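올트비츠(Oltitz) 제과교육원 공식 계정입니다. 당근 머핀 표준 배합표 개정 사항을 이 타래로 안내드립니다. 가정용 오븐을 사용하시는 수강생께서는 끝까지 확인하여 주시기 바랍니다.

종전 배합표의 설탕량이 과하다는 의견이 여러 차례 접수되었습니다. 이에 따라 설탕을 70g 줄이고, 줄어든 단맛은 건포도로 보완하였습니다.

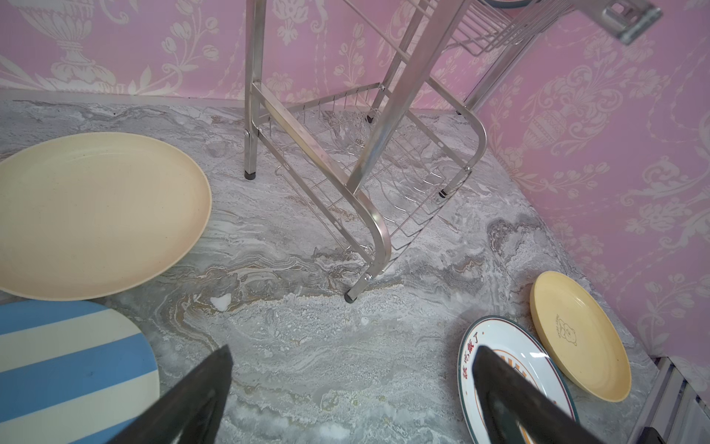
최종 수정: 2021년 5월 7일

개정 배합은 머핀 12구 팬 한 판 기준입니다. 채 썬 당근은 191g을 사용하며, 물기를 짜지 않고 그대로 넣습니다. 당근은 가는 강판을 권장합니다. 굵게 썰면 반죽이 갈라질 수 있습니다.

식용유는 향이 약한 것을 쓰십시오. 버터로 대체하실 경우 완전히 녹여 식힌 뒤 계량하시기 바랍니다. 계피는 기호에 따라 가감하실 수 있으나, 정향은 함께 늘리지 않으시는 편이 좋습니다.

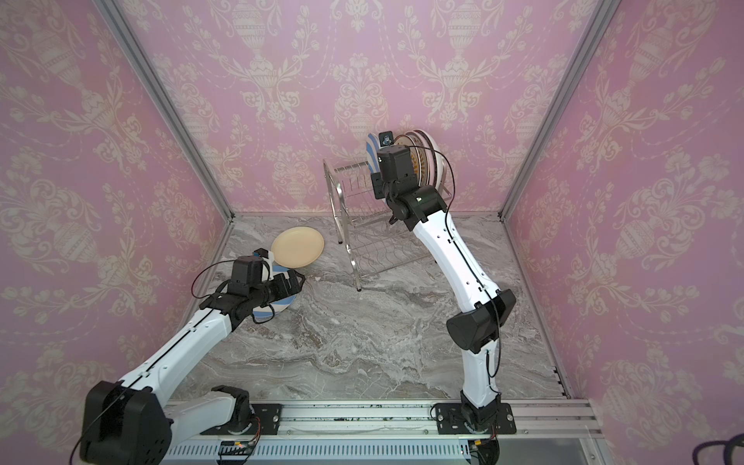 Elsa Sundqvist 님께서는 호두를 빼고 구웠더니 윗면이 다소 꺼졌다며, 다른 재료로 그만큼을 채워야 하는지 문의하셨습니다.

답변드립니다. 호두는 생략하셔도 되며 별도의 대체 재료는 필요하지 않습니다. 윗면이 꺼지는 경우에는 베이킹소다의 계량과 굽는 시간을 먼저 점검하여 주십시오. 굽는 도중 오븐 문을 여는 것도 원인이 될 수 있습니다.

작업 순서는 다음과 같습니다.

1. 달걀과 설탕을 거품기로 섞은 뒤 식용유를 나누어 넣습니다. 색이 옅어질 때까지 저어 주십시오.

2. 체 친 가루를 넣고 주걱으로 가볍게 섞습니다. 날가루가 조금 남아 있을 때 당근과 건포도를 넣습니다.

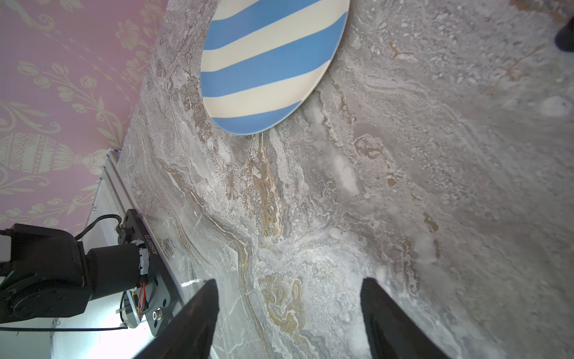
3. 반죽을 팬에 나누어 담고 예열한 오븐에서 굽습니다. 꼬치로 가운데를 찔러 묻어나는 것이 없으면 꺼냅니다.

4. 팬에서 잠시 식힌 뒤 식힘망으로 옮깁니다.

보관에 관한 문의가 많아 덧붙입니다. 완전히 식힌 머핀은 밀폐하여 실온에서 최대 2일까지 두실 수 있습니다. 크림치즈를 바른 것은 반드시 냉장 보관하시고, 드시기 전에 미리 꺼내 두십시오.

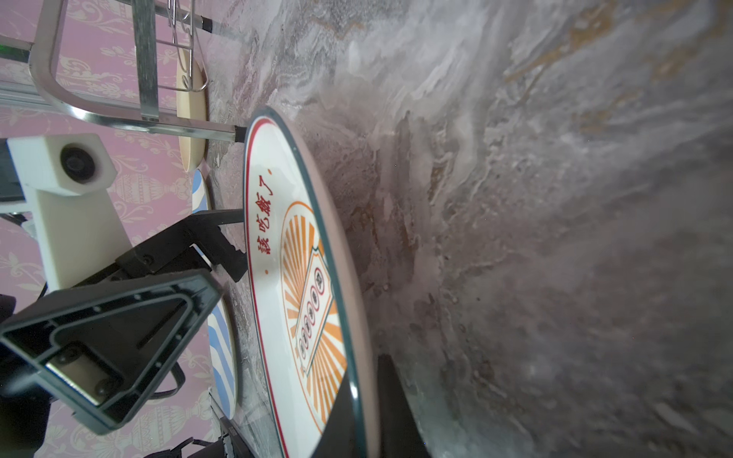

냉동하실 때에는 크림치즈를 바르지 않은 상태로 한 개씩 포장하시기 바랍니다. 해동은 실온에서 하시고, 이후 오븐에 잠깐 데우시면 겉면의 식감이 어느 정도 돌아옵니다.

통밀가루 배합은 헬스트룀(Hellström) 분원에서 시험 중이며 6월에 이 계정을 통하여 공지하겠습니다. 종전 배합표를 인쇄하여 보관 중이신 분께서는 개정본으로 교체하여 주시기 바랍니다.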